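Help me spend our bin-picking budget (part-time planner, September start)

Posted May 20, 2022, by Jamila Sultana

Hi! I run the handling lab at Sturnley, and I'm looking for someone organized and a little nosy to help me plan our next round of equipment. It's a part-time job, 14 hours a week, and you can do a good chunk of it from your kitchen if you like.

Quick background. We work on getting arms to pick parts out of bins and put them somewhere useful. Last year we bought things the way I buy groceries when I'm hungry, and I spent most of the winter writing apologetic emails to Hongmei Xu in purchasing (who has been very patient with me). We had two arms waiting on one set of fingers. We had a cart full of spare hoses in a size that fit neither of them. I'd like the next round to go better than that, and I've finally been given the okay to hire a person for it.

So what would you be doing? Mostly, finding out what we need before anyone signs anything. You'd sit with the people who run the arms and ask what wears out, what takes forever to arrive, and what they've been quietly fixing with tape. Then you'd turn all that into a plan with prices and dates in it. We have quotes in from Drendel and Somano for grippers, and they're laid out so differently that I've given up trying to compare them myself. One counts the mounting plate as an extra, the other buries it in the service contract. You'd get to untangle that!

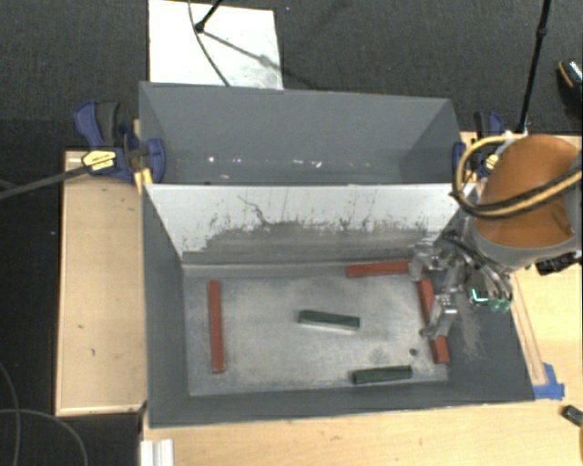
You'd also take over the parts list, currently a spreadsheet with 514 rows and a color code that only Florian Hamel understands. Florian will walk you through it, and he's promised to write the colors down this time. I'd love to see it split into stuff we need on the shelf, stuff we can wait for, and stuff we should stop buying altogether.

You don't need to be an engineer. If you've done purchasing for a machine shop, a school lab, a theater, a bike store, anything where small parts go missing and deadlines don't move, I want to hear from you. You should be comfortable calling a supplier and asking the same question until you get an answer. Spreadsheets, yes. Some lifting, but nothing dreadful.

The job runs through the end of next spring, with a decent chance of more after that if the budget goes through (you'd be helping me write it, so no pressure).

To apply, send Moushumi Khondokar a resume and a few lines about something you bought for work that was a mistake, and what you'd do differently. Skip the formal cover letter, please. Questions about the work itself can come straight to me, and I'm usually quick with email before lunch.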